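Sorting out my grandmother's recipe cards

My grandmother kept her recipes in a gray metal drawer that came out of an office in Mernau. When she moved into the smaller apartment in November, the drawer came to me. It has 1,094 cards in it. I know the number because I scanned every one, front and back, over the winter, mostly between nine and eleven at night.

The cards are in no order I could work out at first. Soups sit next to cakes. There is one for shoe polish behind one for plum jam. I asked her and she said they were filed by who gave them to her, which explained it. My aunt, Cinzia Farina, has a whole run near the front. Lucrezia Costa, who lived upstairs from them for years, has 5 and they are all for rabbit.

I decided to keep the order. In the scans I added a line with the dish and the main ingredient so I can search it, and left everything else alone. The spelling changes from card to card and so do the measures. A "glass" of flour on my aunt's cards is smaller than a "glass" on the others, and I only found that out by making the same dumplings twice.

The handwriting was the slow part. Blue ballpoint held up fine. The pencil ones had gone pale, and for those I scanned in color and pushed the contrast until I could read them. A few still have a word missing. I left a blank and a question mark.
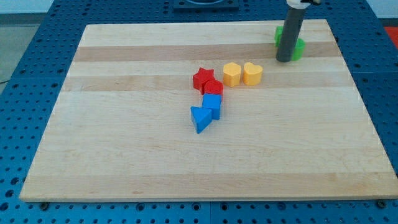 Bread takes up more of the drawer than anything else, and most of those cards assume you already know how to knead. They say "work it until ready" and go on to the oven. I have been making the Mancuso loaf from the back of the drawer, and I'm on my fourth try. The dough needs a flat surface with some room, and a board made of pale wooden strips like the maple-colored one with the two tan strips across it is what I'd want for it, once the plastic shape blocks are off. The third loaf was the best so far. It could have used more salt.

Next I'm going to print a copy for my aunt, in the same order, with her own cards first. She has asked for large type.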